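Power strip / bench tidy, June, afternoon
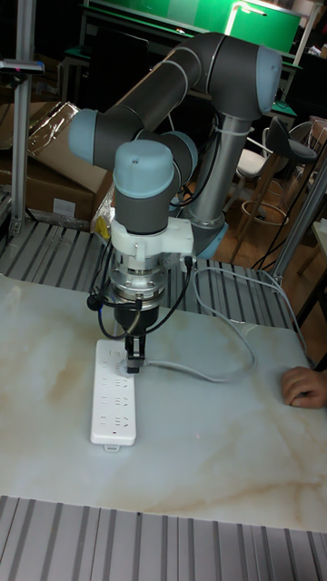

entry by: bench 2 (Iltmont room)

White strip lives on the marble-look top for now, lengthwise, left of center. Outlets face up. Gray cable still loops across the back, needs shortening or a velcro tie, keeps creeping toward the sockets.

To do
- label sockets w/ tape, the embossed marks are too faint to read standing up
- get 2 spare strips from Troncoso, not the Flelix ones, those sockets are tight
- total load on this one stays under 800, kettle goes on the wall outlet!!
- 100 cable ties orderd, check the Jikano shelf first next time

Wipe table before sticking anything down. Tape didnt hold last time. Ask re: screw mount?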